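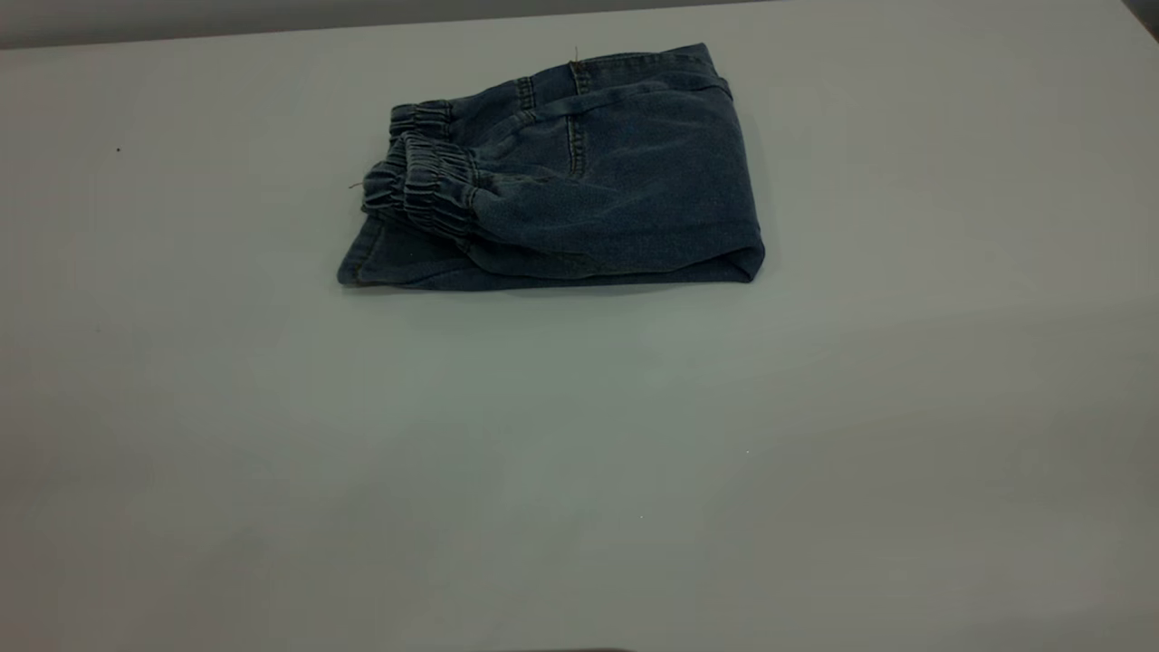 束脚牛仔裤，折好放在白台面上，两只裤脚都朝左。

折叠台笔记：束脚裤怎么叠才肯老实待着
六月，下午四点过后开始写，晚饭后补完
记录：Solange Aubert（Hasten 整理间）

这一条拖了好几天。前面几页一直在写毛衣，写到后来自己都嫌啰嗦，可是毛衣那边总算有个说法了，翻前面就能找到，这里不再重复。今天想把束脚牛仔裤单独拿出来说，因为 Herport 那批货里这种裤子占了不少，而我们贴在墙上的那张折法图，是照着普通直筒裤画的，谁照着做谁别扭。Woo-jin 上星期叠到一半跑来问我，说裤脚那头总是鼓出一个包，是不是他手不行。手没有问题，图有问题。图是我画的，所以这一条由我来写，也算公道。

先说裤子本身。中深的蓝，有一点褪，摸起来比看上去软。裤脚里面有松紧，一收就皱成一圈一圈的，像手风琴的风箱。腰头那边相反，平，硬，明线走得整整齐齐，裤襻是竖着车上去的。问题就出在这里：一头厚薄均匀，一头蓬着，中间是软布，你怎么压它都想往一边歪。直筒裤折三折就完了，四个角自己会找齐，束脚裤没有这样的好脾气。

洗标上写 98% 棉，剩下一点点是弹力纤维。别小看这一点点，叠好以后放着，它会慢慢往回弹，尤其是折线压得不实的时候。早上叠得像砖头，下午再去看，像发过的面团。我妈以前蒸馒头，揉完了总要盖块布等一等，我现在叠裤子也养成了这个习惯，叠完先不急着上架，让它在台上待一会儿，看它想往哪里跑，再收拾它。

下面把我试过的几种都记下来，好的坏的都记，省得以后有人再走一遍。

第一种，老办法。左右裤腿对折，裤裆那个三角往里收，从裤脚往腰头折三折。结果是裤脚被卷在最里面，两只松紧脚叠在一起变成一个硬疙瘩，外面看着整齐，一摞起来就像底下垫了颗核桃。放到第四条开始滑，再往上就全倒了。Gil-soo 说他在家里一直这么叠，从来没倒过，我问他家里有几条束脚裤，他说一条。

第二种，从腰头往裤脚卷。卷成筒，装旅行包是很好的，我自己出门就这么装。可是上架不行，筒会滚，而且客人拿起来一抖，整条裤子就散了，再让他们放回去，放回去的就不是筒了，是一团。Herport 那边的架子是开放的，客人随便翻，这一条先划掉。退换的包裹倒是可以考虑，袋子窄，筒正好塞得进去，先记在这里。

第三种，裤脚翻进裤腿里。把松紧那一截往里掖，外面就只剩平布了。刚做出来的时候我很得意，特地叫 Seung-woo 过来看。他看了说漂亮，然后问，客人怎么知道这是束脚的？我愣了一下。确实，掖进去以后跟普通裤子一模一样，客人拆开才发现裤脚是收的，要么惊喜要么退货，我们不想赌这个。再说翻来翻去，线头也容易勾出来。

第四种，就是现在用的。裤脚留在外面，两只叠在一头，朝左；裤身往右铺，腰头放在靠里的那条边上。折完是一个扁扁的长方块。裤脚那一圈皱就让它露着，一眼就知道是什么款。要紧的地方在于裤脚别正对正地摞，稍稍错开，一只靠后，一只靠前，厚度就摊开了，不会全堆在一个点上。这个错开的小动作是我无意中做出来的，那天接了个电话，回来手一放没放准，结果那条反而最平。后来故意放歪，条条都平。歪打正着，就是这个意思吧。

具体的做法写细一点，给新来的人看，老手请自己跳过去。

裤子先提起腰头抖两下。真的要抖，别嫌动静大。裤腿里面常常拧着，尤其是洗过的，松紧脚会把布料往一个方向带，你不抖开，后面每一步都在跟它较劲。抖完放在台上，正面朝上，拉链拉好，扣子扣好。有抽绳的把绳子塞进腰里，别打结，打了结那里会顶起来一块。

然后两条裤腿对折，裤裆尖推进去。推的时候用手掌侧面，别用指尖，指尖推出来是一个坑。从裆到膝盖用前臂顺一遍，往裤脚的方向赶，把里面的空气赶出去。到了松紧那里停住，别再压了，松紧越压越弹，你跟它客气一点，它也就不闹。

接着折。折几下要看裤长，短的少一折，长的多一折，折到宽度能放进 Broren 的收纳格为准。格子净高 155 毫米，我们按这个数来定一摞放几条，具体见柜门上那张纸，改过好几次了，以最上面那行为准。每折一次，折线用掌根走一遍，从腰头那边走到裤脚那边，别来回搓，来回搓布会跑。

最后摆裤脚。先把靠后的那只放好，再把靠前的那只搭上去，错开一点。松紧的皱不要去拉它，有人喜欢把它拉平，拉平了一松手又缩回去，还会带着裤身一起走。就让它皱着。皱着的样子我看着看着还挺喜欢的，跟腰头那道平平的明线放在一起，一松一紧。

然后等。我前面说过的，像等面。等的时候可以去叠下一条，回过头来再看前一条，哪里拱起来了就按一按。Carol 起初觉得这一步多余，说她叠了半辈子衣服没等过谁。后来有一天下午她自己那摞塌了，她一声没吭，第二天开始等了。Carol 如果看到这一段，我先道个歉，下次带杏仁饼干给你。

线头的事另外说几句。牛仔布的线头多，是老问题，裤脚边上容易有，腰头上沿也容易有。图上这条就留着两处：左边裤脚外头伸出来一小截，深色的，贴着白台面倒是好认；腰头上沿也有一根朝上翘着，细得很，要凑近了找。这种细的最容易漏，颜色跟布差不多的时候更难看见。我的习惯是叠之前先查一遍，叠完再查一遍，因为折的过程会把原来藏着的线头带出来。剪的时候用小纱剪，贴着布剪，别拽。拽这个毛病我说过很多回，我自己也犯，手一痒就拽了，结果拽掉半寸明线，整条送去 Gil-soo 那边返工，他也不说什么，就是看我一眼。

松紧脚附近的线头更要小心，剪刀尖容易戳进皱褶里。把皱撑开一点，看清楚是线头还是缝线再下手。分不清就放着，夹个小夹子，放到待查的盒子里，不要凭感觉。

再说台面。换白台面这件事当初有人反对，说不耐脏，一天擦几遍烦得很。我承认烦。可是换了以后有一个好处谁都没料到，就是掉下来的棉絮、线头、小碎屑一清二楚，深色裤子的边也清楚，叠得方不方一眼能看出来。以前那张木头台，颜色花，叠歪了也看不出来，到了架子上才发现。现在歪一点点都刺眼，刺眼就会去改。擦的话用微湿的布，擦完晾一下再放裤子，牛仔布沾了水印不好看，而且新裤子有时候掉色，白台面上蹭一道蓝，擦起来就费劲了。Seung-woo 买的那种橡皮海绵好用，放在台子底下第二个抽屉，用完请放回去，上回在窗台上找到，再上回在冰箱旁边。

灯也提一句。整理间的灯偏冷，蓝裤子在这个灯下会发灰，像石板的颜色，拿到窗口去看又暖回来了。所以分色的时候不要在折叠台上分，特别是中蓝和深蓝两档，在台上看差不多，到了店里一摆就看出来了。上次混了几条，Herport 的人很客气，只写了一句“请再确认颜色”，我看了脸红了半天。分色请到窗边，下午三点以前光线最好，阴天就等一等，实在等不了就拿 Shin 那套色卡对着看。色卡别晒，用完合上。

关于进度。Herport 这一批总共 2000 条，束脚的要先出，所以先拿了 200 条按第四种方法来叠，看看在架上放得住放不住。到我写这几行的时候还没有全部叠完，剩下的明天接着来。已经上架的那些，我傍晚去看过一次，摞得还算稳，最底下的有点扁，裤脚那头没有鼓包。靠门那一格歪了一点，我怀疑是门一开一关的风，也可能是我放的时候就没放正，先不下结论，明天再看。

还有几件没想明白的，写下来，谁有主意请在旁边批注，铅笔就行。

一、加绒的束脚裤怎么办。厚度多出一截，按同样的折法格子放不下那么多条。现在才六月，还早，可是秋天的货总是说来就来。我想过少折一次，放宽一点，但是宽了又进不了 Broren 的格子。也许换上面那排大格，那排现在放着包装纸，包装纸搬去哪里又是一个问题。

二、童装的小号。裤腿太短，两只裤脚放到左边以后，裤身那边几乎没什么可折的，成了一个小方墩。可爱是可爱，摞不起来。Woo-jin 建议立着放，像放明信片那样，前面用隔板挡一下。我觉得可以试，他下周从木工那边要几块边角料来。

三、腰头朝里还是朝外。现在腰头朝里，客人先看见的是裤身的那条缝和裤脚。Carol 觉得应该腰头朝外，尺码标好找。她说得有道理。可是腰头朝外，前面那条边就厚，后面薄，整摞往后仰，我试过，仰得像在打瞌睡。要是尺码贴纸改贴在裤身上，兴许两边都照顾到了，但贴纸贴在水洗过的布上粘不牢，又容易留胶。这件事我和她争了一个午饭，没争出结果，饭倒是凉了。先维持现在的方向，等这一批放完再谈。

四、裤襻。叠的时候裤襻有时候会被压歪，压久了留印子，客人未必在意，我在意。摆好以后用指甲轻轻挑正就行，顺手的事，希望大家顺手做一下。

墙上那张图，我打算这两天重画。上次用的是圆珠笔，箭头画得太小，站远了看不见。这回用粗一点的笔，裤脚错开的那一步单独画一格，画大些。Seung-woo 说他可以帮忙描一遍，他的字比我的好看，线也直，那我就不客气了。旧图别扔，翻过来还能写字，直筒裤也还用得着上面那几步，我会剪下来贴在旁边。

补一点手上的感受，晚饭后写的，跟技术没什么关系。牛仔布叠多了手指会发干，指腹上蹭一层淡蓝，洗手也洗不太掉，要过一夜才淡下去。我以前在别的地方做过窗帘，布大，人要跟着布走，一天下来腰先累。叠裤子就坐着站着都行，累在手腕。台子高度现在对我合适，对 Gil-soo 偏矮，他叠的时候总弯着，请他下次垫块板子，或者把台脚调一档，调完记得告诉我，我好再调回来。我不介意调，就是怕早上没睡醒，一下子撑了个空。

手霜放在水池边，叠之前别抹，抹了会沾到布上。叠完再抹。

明天要做的：把剩下的束脚裤叠完，先出中蓝；去看靠门那一格；找回第二把纱剪（如果在谁的围裙口袋里，请悄悄放回来就好，我不问）；问 Woo-jin 隔板要多高；给 Herport 回信，说第一批架子的摆法，顺便问他们店里的格深，我记得他们的比我们的浅，可是记在哪里找不到了，前面几页翻过，没有，可能写在信封背面，信封可能跟包装纸在一起。

Gil-soo 批注：台脚已调，调高一档，你那头没动，两边不一样高，放裤子会往你那边滑一点点，先凑合。

我回：看到了。难怪下午那摞都往我这边靠。

最后更新：六月，晚上九点二十分，补了裤襻一条和手霜一条

本站使用 Cookie 以保存您的阅读偏好。继续浏览即表示您同意我们使用 Cookie。　接受　｜　管理设置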